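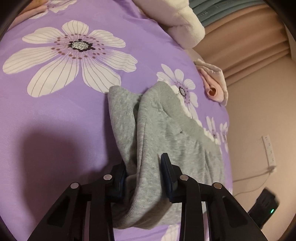

Why does a sweatshirt have to be handled differently from a T-shirt when it is folded?
The knit is thicker and the ribbed parts pull in more than the body does, so the folds have to be fewer and wider.

Unit 8: Sweatshirts and Other Heavy Knits
Household Textiles, evening course, Fumville
Handout revised 21 Sep 2018

Bring this handout to both practice sessions. It replaces the two loose sheets from last term, which had the sleeve fold in the wrong order.

1. What is covered

Unit 7 dealt with flat woven items: sheets, pillowcases, dish towels. Those have straight edges, and you can line up one corner with another. A sweatshirt has hardly any straight edges. The neckline is a curve, the shoulders slope, and the hem is drawn in by the rib. You work from the neckline and the side seams, and you let the fabric settle before each fold.

The same method is used for fleece pullovers, heavy henleys and most children's sweaters. It is not used for hand-knit wool, which comes in Unit 9, or for anything with a full zipper, which has its own page at the end of the Halim workbook.

2. Terms

Body: the front and back panels between the shoulders and the hem.

Rib: knit with raised lines that stretches sideways and springs back. Used at the neckline, cuffs and hem.

Neckband: the strip of rib sewn around the neck opening.

Heather: yarn spun from fibers of more than one shade, so that the cloth looks speckled. Heather gray is the usual one. Heather hides lint well and hides damp patches badly.

Pill: a small ball of tangled fiber on the surface. Pills come from rubbing. They turn up first under the arms, along the sides and wherever a bag strap sits.

Loopback: a knit with small loops on the inside.

Brushed back: the same knit with the loops raised into a nap. Warmer, slower to dry, and it sheds more in the first few washes.

Hand: how a cloth feels when you hold it. A stiff hand folds crisply. A soft hand slumps, and you need a wider fold.

3. The work surface

At home most people fold on the bed, and that is fine for this unit. A bed gives you enough width for both sleeves. Pull the top sheet smooth first. If the mattress is very soft, the garment sinks in the middle and the side folds come out slanted, in which case use a table.

A patterned sheet makes it harder to spot lint and stray threads. Check the garment against the light before you put it down. On the other hand, a pattern with a clear repeat can help you keep the hem level. Some students like this and some find it distracting.

Clear off the rest of the laundry. A pile next to you always creeps into the fold.

4. Picking up a bunched garment

Clothes come out of the basket in a bunch, and the first job is to find out which way the garment lies. Do this in the order given.

Take hold of one fold of the body fabric and lift a little. Do not lift by a cuff. The weight of a damp or heavy sweatshirt hanging from one cuff stretches the rib, and a stretched cuff does not fully recover.

Look for the neckband. It is easy to tell apart from the body because of its texture, and on many garments it looks a shade darker. Once you have the neckband you have the top.

Set the garment down with the neckband away from you. Slide one hand inside from the hem and open the body out. If a sleeve is inside out, fix it now. Reaching back into a half-folded sweatshirt for a sleeve means starting over.

Find the label, or the printed mark where the label would be. The label side is the back. Turn the garment face down.

Smooth from the center outward with flat palms. Two or three passes are enough. Pressing hard only pushes the creases to the sides.

5. The standard fold

Start face down, neckband away from you, sleeves out to the sides.

Step 1. Bring the right side in toward the center, with the fold line running from the middle of the shoulder straight down to the hem.

Step 2. Lay the right sleeve back down along the fold, so that the cuff points at the hem. On a long sleeve the cuff will pass the hem. Turn it back up.

Step 3. Do the same on the left. The two sides should meet or nearly meet. If they overlap by more than a hand's width, the package will have a ridge down the middle.

Step 4. Fold the hem up a third of the way.

Step 5. Fold once more, up to the shoulders.

Step 6. Turn it over. The neckband should now be at the top and centered.

Thin garments can take another fold at Step 5. Sweatshirts cannot. The extra layer springs open and takes up more room on the shelf.

6. Hooded garments

Fold as far as Step 3. Lay the hood down flat over the back, with the drawstrings tucked inside it. Then go on with Steps 4 and 5. The hood adds bulk at the top, so these go at the bottom of a stack or get a stack of their own.

7. Pills

Look the garment over before folding. A few small pills are normal wear and can be left alone. Take them off if they bother the wearer or if they are gathering lint.

Stretch the area flat over your palm or a piece of card. Use a fabric comb and pull in one direction, lightly. The Rosine comb in the supply drawer has fine teeth and is meant for smooth knits; use the wider one for brushed fleece. Do not pull pills off with your fingers – you draw out fresh fiber with each one, and it pills again.

To slow pilling down, wash inside out, on a gentle cycle, with other soft things. Jeans and towels are the worst company for a sweatshirt. Zippers should be closed.

8. Storing

Shelf: stack no higher than the shelf allows with a hand's space above. The bottom garment in a tall stack picks up a hard crease across the front.

Drawer: fold to Step 5, then stand the packages on edge, fold side up. Drawers at least 8 inches deep work well for adult sizes.

Hanger: not recommended for heavy knits. The shoulders grow points. If there is no other choice, fold the garment in half lengthwise and drape it over the bar of the hanger.

Vacuum bags: fine for a season. The Womon storage sheet, which was handed out with Unit 6, lists which fabrics to keep out of them. Brushed fleece goes flat in the bag and needs a short tumble on low afterward.

Everything has to be fully dry before it is put away. Check the neckband, the cuffs and the hem, in that order. The rib is the last part to dry, and it can still be damp when the body feels ready.

9. Common faults

Neckband off center. One side was folded in farther than the other. Open back to Step 1.

Package wider at the bottom. The side folds were slanted. Usually the garment was not smoothed out at the hem, where the rib draws it in. Let the hem sit in its own width and fold the body to match it. Do not stretch the hem to match the body.

Sleeve sticking out. The cuff was not turned back at Step 2.

Crease across the chest. The hem was brought up to half instead of a third.

Package will not stay shut. Too many folds, or the garment is still warm from the dryer. Wait until it has cooled.

10. Practice for next time

Fold four sweatshirts or heavy pullovers at home, of different weights if you have them. Leave them on the shelf for two days, then open one and look at the creases. Make a note of where they fall and how deep they are.

Bring one garment with visible pilling to the next session. It does not need to be in good condition.

Read pages 33 to 41 in the Halim workbook. The drawing on page 33 has the left and right sleeves labeled the wrong way around – correct it in your copy.

Unit 9, hand-knit wool and drying flat, starts in October. You will need two large bath towels and a tape measure.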